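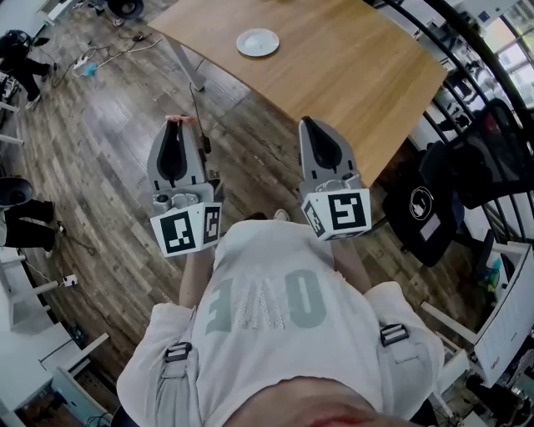
Cable under a wooden tabletop: adhesive clips or screws?

Drirkunano Boards > Home and Furniture > Tables and Benches

tannin_stain
October 6, 2022

Dining table in the back room, wooden top, grey metal legs, model name Skiltden. There is a thin black cable under the left end and it hangs down below the top where knees and vacuum cleaners can find it. I want it held flat against the underside and then down the inside of the leg to the floor.

Constraints:
The top has to stay unmarked on the upper face.
The table gets moved for mopping, so whatever I fit must survive being dragged a short distance on a wooden floor.
I would like to be able to remove the lot later.

I have tried adhesive clips, the Minja ones in the black pack. Four went on, and by the next morning two had let go. The underside feels slightly rough compared with the top. Is it worth trying again with better preparation, or should I go straight to screws?

kerf_width
Screws. Adhesive clips on the underside of a wooden top are working against gravity the whole time, and the load is a peel load, the worst kind for a foam pad. Use saddle clips with a short pan head screw. Measure the top at the edge, then pick a screw that goes no deeper than half of it. Pilot hole with a depth stop, or a bit of tape on the drill bit if you don't own one.

lowtack
Disagree with going straight to screws. The cable in question is thin. Its weight is close to nothing and there is no peel load worth mentioning unless it gets tugged. If the clips fell off overnight the surface was the problem.

Undersides are often left with a single thin coat or none at all. Bare timber sheds fibre and the pad sticks to the fibre. Sand a patch the size of the pad with fine paper, vacuum it, wipe it with methylated spirits, let it dry out properly, then press each clip hard. Leave it alone overnight before the cable goes in. Most people load the clip straight away and then blame the glue.

tannin_stain
I did load them straight away. I also wiped with a damp cloth and no solvent.

kerf_width
Then repeat the test by all means, but you will be under there again in January when the room heats up and the foam goes soft. I have pulled enough of those clips off skirting boards to have an opinion. A screw hole on the underside of a table is invisible to everyone except the person lying on the floor.

flatpack_regret
What are the legs made of? If they are steel, magnetic clips will take care of the vertical run with no holes and no glue. Test with a fridge magnet first. Aluminium legs in grey powder coat look much the same as steel ones and I have bought the wrong thing on that assumption.

tannin_stain
Fridge magnet sticks firmly to the leg. Steel it is. The leg comes down at an angle instead of straight, if that matters.

flatpack_regret
It matters a bit. On an angled leg the cable wants to hang plumb and will pull away from the middle of the run, so put one magnet near the top, one near the foot, and one between them. Keep them on the inside face so nobody's shoe catches them. A hook and loop strap around the leg does the same job if you don't mind seeing it.

burr_remover
Has anyone asked what the cable is for? If it carries mains voltage, don't use anything that pinches the sheath, and don't run it where the leg can come down on it. If it's low voltage it is mostly a tripping question.

tannin_stain
Low voltage. The power supply sits on the floor by the wall.

burr_remover
Good. Leave a service loop at the floor end in that case. You said the table gets dragged. If the cable is tight between the leg and the wall, the first thing to give will be the plug or the socket, and the clips will come through fine.

lowtack
Agree with the loop. I would also fix the first clip close to where the cable leaves whatever it's attached to under the top, so that a tug is taken by the clip and not by the connector.

kerf_width
A tug taken by an adhesive clip. You see my difficulty.

lowtack
A compromise, then. One screwed saddle at the tug point, adhesive for the rest of the run. One hole.

kerf_width
I could live with that.

sill_plate
Different approach. Skip individual clips and use a length of self-adhesive trunking along the underside. More glued area per centimetre of cable, and the cable can be lifted out without touching the adhesive. Zornedar sells it in brown and white. The brown disappears under a timber top. The drawback is removal: work it off with a hair dryer and a plastic scraper, slowly, or it takes the finish with it.

kerf_width
Run it along the grain if you use that. A long rigid strip glued across the grain has to cope with the top moving through the seasons, and one of them loses. Short clips don't care.

tannin_stain
The run is mostly across the grain, so trunking is out. The table also sits at a diagonal to the wall, which makes the floor section longer than I'd like. Squaring it up would shorten that but then the chairs hit the door.

flatpack_regret
Felt pads under the feet while you're down there. Dragging steel feet over a wooden floor will leave lines sooner or later. Get the nail-on type if the feet have plastic inserts that will take a nail, otherwise the stick-on type and check them when you mop.

lowtack
I note that stick-on is acceptable for feet.

flatpack_regret
The table is sitting on those. Gravity is on their side.

burr_remover
While the top is cleared for this, take everything off it, small plates included. Drilling from underneath shakes the top more than you expect. A side plate walked off the edge of mine.

tannin_stain
Noted, there is a small white plate living on it at the moment.

Update after doing the work. One saddle screwed in at the tug point, pilot hole with tape on the bit, no breakthrough. Adhesive clips on the rest after sanding and meths, left overnight before loading. Magnets down the inside of the leg. Loop at the floor end. I moved the table out and back 10 times as a test and everything held. The magnets slid a little on the powder coat, so I put a scrap of thin rubber behind each one and they have stopped.

kerf_width
Report back after the hot weather.

sill_plate
What grit did you use on the patches? I've got the same rough underside on a hall table and only have 1,000 wet and dry in the shed.

lowtack
1,000 is too fine for that, it will polish the fibres and clog. Anything sold for between coats is fine.

tannin_stain
I used the worn end of a between-coats sheet. The number had rubbed off the back.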